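Murnmont Hand-Held Gripper Pair, Equipment and Planning Page

Product group: data capture tools
Sold as: matched pair, left and right
Lead time: quoted at order
Support: Darden office, 8:30 a.m. to 5:00 p.m.

Overview

The Murnmont pair is a set of two hand-held grippers for recording manual tasks that will later be used to train a robot arm. One operator holds one unit in each hand and does the job at normal working height. Each unit has its own wide-angle camera, a trigger-driven finger mechanism and replaceable rubber pads. No robot is needed during recording, so a lab or shop can begin collecting before its arm has been delivered.

This page is meant for people who have to put a number on a purchase request. It covers what comes in the case, what does not, what wears out, and what the room needs. Mechanical drawings and the software manual are on separate pages.

What is in the case

2 hand-held grippers, left and right
2 wide-angle cameras, fitted and focused
2 data and power cables, with strain relief clips
1 set of printed markers, adhesive backed, with 1 spare set
4 spare finger pads
1 calibration board, rigid
1 hex key set
1 hard case with cut foam

What is not in the case

The recording computer, storage drives, work table, task objects and robot arm are not included. Wrist straps are sold separately in three sizes. Most buyers add straps after the first week of use, and it is cheaper in shipping to put them on the first order.

We do not sell arms. The mounting plate for the robot-side gripper is listed under Kaijage adapters and comes in two bolt patterns. Check the flange on your arm before you order, because the plates are drilled at our end and cannot be returned once drilled.

Choosing between one pair and two

A single pair supports one operator at a time. If two people will trade off through the day, one pair is still enough as long as the straps are sized for both. A second pair makes sense if you plan to record at two stations at once, or if a stopped station would cost you more than the price of the hardware.

Felista Okoth, who handles sales planning at the Darden office, suggests looking at labor first. "People send me a request for three pairs and one operator," she said. "I send it back and ask who is going to hold the other two." Her usual recommendation for a first project is one pair, one extra set of cables and a full pack of pads.

Setup at the bench runs longer than most buyers expect. Allow 60 minutes for a trained operator to unpack, run calibration and complete a test recording. For a first-time operator, allow half a day.

Consumables and wear

The rubber pads are the part you will replace most. They lose grip with dust and oil before they show much visible wear. Wipe them with a damp, lint-free cloth at the start of each session and let them dry. Do not use solvent. A pack holds 80 pads, stored flat, and should be kept out of direct sun.

Cables come next. The usual failure is at the connector on the operator's side, where the cable bends each time the wrist turns. Use the strain relief clip that comes with the unit. It takes a few seconds to fit and we see very few returns from customers who use it.

Markers should be replaced when a corner lifts or the print is scratched. A scratched marker may still be read by the software most of the time, which makes the fault hard to find. Print replacements from the file in the manual at full scale, matte paper only, and measure one before you stick it down.

Camera lenses have no service interval. Keep the caps on in storage.

Budget lines to include

The list below is the one we give to purchasing departments. Not every project needs every line.

Gripper pair, one or two
Wrist straps, by operator
Pad pack
Spare cables
Recording computer, if you do not already have one
Two storage drives per station, one working and one backup
Adapter plate for the arm
Work table and shelving
Operator hours, including training
Review hours

The last line is the one most often missing. Someone has to watch the recordings and throw out the bad ones. Mwangi Waweru runs customer onboarding for the pair and has asked that we make this plain on the page. His advice is to set aside one hour of review for every two hours of recording during the first month, then adjust it once the operators have settled into the task.

Storage is easier to plan. Your file sizes depend on resolution and task length, so record ten sample runs at the settings you intend to use, take the average, and multiply by the number of runs you need. One customer on the Ekow project planned for 641 recordings of a single shelf-stocking task and bought drives on that basis. They later added a second task and had to order again, at a worse price. If a second task is at all likely, buy for it now.

Planning the room

The pair works in ordinary rooms. You do not need a studio or blackout curtains. You do need steady light, a table that does not rock, and enough clear floor for the operator to step back and turn with both arms out. Overhead fixtures are fine. Flicker from old tubes can show up as banding in the video, so run a short test under your own lights before you commit to a station.
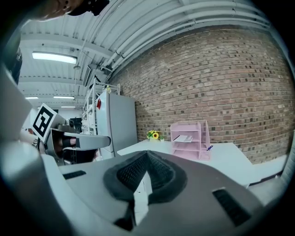 Background variety is useful if the arm will end up working in more than one place. Some buyers put up plain screens on all sides and then find that the trained arm does poorly once the screens come down. Leave the normal furniture where it is. Move it now and then, and record at different hours if the room gets daylight.

Keep the cable run to the recording computer behind the operator. Floor covers are worth the small cost in any room where other people walk through. If the run is longer than 5 meters, order the powered extension — the standard cable will connect at that length but may drop frames.

Each gripper should have a fixed resting place on or near the table, at a height the operator can reach without bending. A padded shelf works. Hooks do not, as the weight ends up on the finger mechanism.

Warranty and repair

The housing, trigger and finger mechanism are covered for one year from delivery. Pads, markers and cables are treated as consumables. Cameras are covered for faults but not for scratched lenses.

Repairs are done at Darden. Send the unit in its original foam, with the cable. We test each gripper with its own cable, and a unit that arrives without one is tested twice, which adds to the turnaround. If you only have one pair and cannot stop recording, ask about a loan unit when you open the repair request. Loan units go out in the order requests are received, and May is usually the tightest month.

Ordering

Quotes are issued for the pair as a set. Single grippers are sold only as replacements, and we need the serial number of the remaining unit so that the two can be matched before shipping. Include the following with your request:

Number of stations and operators
Strap sizes, if known
Make and model of the robot arm
Distance from the table to the recording computer
Delivery address with a contact name for receiving

Quotes stay open for 60 days. Changes to strap size or cable length can be made up to the day of shipping at no charge. Changes to the adapter plate can be made only until drilling begins, and we send a notice the day before that happens.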